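Skurer 200 corn stripper, reviewed 6th January

I bought the Skurer 200 from Van Wijk in December after my old stripper lost its spring. It is a hand tool with a ring blade and a plastic cup that catches the kernels.

The blade is sharp and cuts at an even depth. Cooked ears go through in a few seconds. Raw ones take more push, and you need to trim the stem flat first or the ring starts crooked. Thick ears are a problem. The ring does not adjust, so the first inch tears.
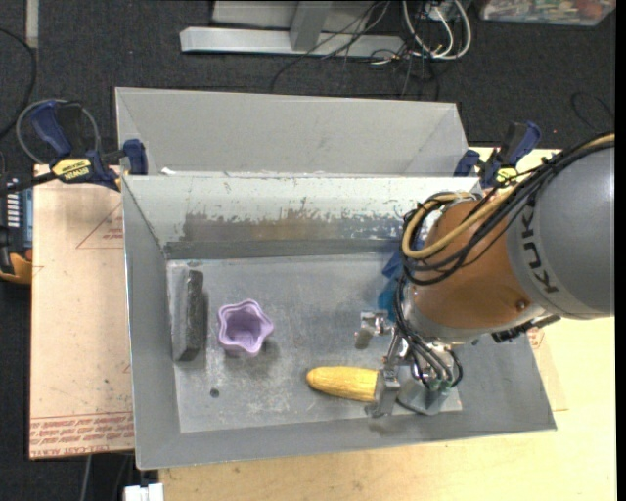 Cleaning is slow. The cup comes off but the ring does not, and bits stick behind it. I use an old toothbrush. The dishwasher left spots on the blade.

The Prirko I had before was easier to wash but left half the kernel on the cob. I would buy the Skurer again if you do a lot of corn. For two ears a month, a knife is fine.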